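Play Kitchen Inventory - Workshop Notebook, Granen Room
8th August

Purpose of entry: condition check of the play food and toy kitchenware before the September loan to Hosura. The register for the full collection stands at 788 pieces; this entry covers the contents of box 24 only.

1. Soft pieces
The ketchup bottle is red felt with an embroidered label. The stitching reads HEINZ, 1869, TOMATO and KETCHUP, and the lettering is slightly irregular. Catalogued as soft food, shelf 15. 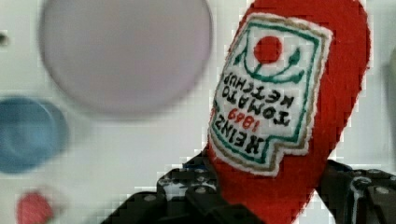 Zeng desk has since remarked that felt pieces should be listed separately from hard play food, as the cleaning instructions differ. The remark is accepted and the register will be amended.

2. Table layout
Pieces were set out on the white table. The layout includes the frying pan, the green slotted spatula, the round plate with the ketchup bottle on it, the small blue bowl, two strawberries and the peeled banana.

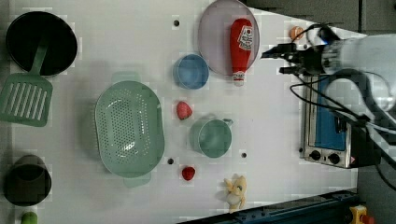 The strawberries share one register line and will continue to do so. The banana is to be packed last - its skin flaps crease under weight.

3. Cup and bowl
The green cup and the blue bowl are entered as separate items. Neither belongs to the Rurkadetti tea set, which keeps its own box.

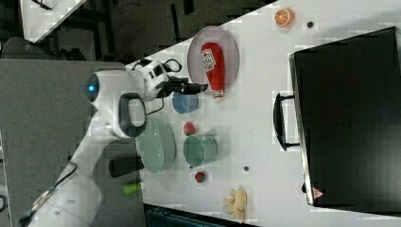

4. Outstanding
Replace the lid label on box 24.
Confirm the loan form with Hosura.
Register line for the colander still to be written.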